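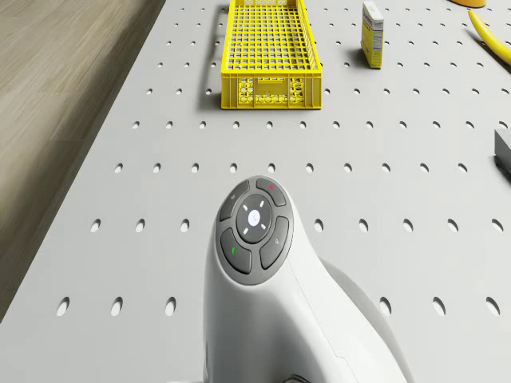

3. Perforated Work Surfaces and Room Noise

3.1 Background

Most studies of noise in shared workrooms treat the ceiling and the walls as the surfaces worth changing. Furniture enters the calculation as a lump, usually a single absorption value per desk or per seated person. This is reasonable in an office, where desktops are small and mostly covered with paper and equipment. It is less reasonable in workshops and assembly rooms, where large bare tables make up a sizable share of the hard horizontal area and stand close to both the source and the listener.

A solid tabletop reflects sound from a dropped tool or a nearby voice upward to the ceiling and back. A perforated top behaves differently, but only if there is something behind the holes. With an open frame below, part of the sound passes through and is reflected from the floor instead. With a closed tray lined with felt or mineral wool, the top and the trapped air act together as a resonant absorber. The frequency at which it works best depends on hole size, hole spacing, panel thickness and the depth of the tray.

3.2 Hole Pattern

The layout considered in this section is a regular grid. Figure 2 illustrates the general type in a computer rendering: a light gray pegboard tabletop with evenly spaced rows of small oval holes, next to a floor of pale wooden planks. Staggered layouts allow a larger open area for the same minimum distance between holes, but they are harder to use with clips and pegs, and shop staff in our survey preferred straight rows.

Oval holes need some care in the calculation. The usual formulas assume a round opening and add an end correction based on its diameter. For a moderately elongated opening we replaced the diameter with that of a circle of equal area. The error introduced is small compared with the uncertainty in tray depth, which varies along the table wherever the lining sags.

3.3 Measurements

Tests were carried out in the Skademside training workshop in July, outside teaching hours. The room has a painted concrete ceiling and plastered walls. Solid tops were measured first, followed by Gorano perforated tops on the same frames, with and without a lined tray. Two source positions were used for each condition, and the microphone was kept at seated ear height. Doors and windows stayed closed throughout, and the dust extraction was switched off at the main panel.

After noisy or clipped recordings were removed, 587 impulse responses remained. Decay times were computed in octave bands and averaged over all positions for each condition. No correction was made for humidity, as the range over the test period was narrow.

3.4 Results

Perforated tops on open frames gave decay times close to those of the solid tops in every band. Any sound that passed through the holes appears to have returned to the room from the floor with little loss. Adding the lined tray shortened the decay in the middle bands, with the clearest change near the predicted resonance. Low bands were unaffected. In the highest band the spread between positions was larger than the difference between conditions, and we draw no conclusion from it.

Covering the surface matters more than expected. When cutting mats were laid over nearly 2 thirds of the lined tops, most of the benefit in the middle bands was lost. Tables that are normally covered by mats or large workpieces should therefore be entered in the room model as solid. The treatment of mixed rooms, where only part of the furniture is perforated, is taken up in the next section.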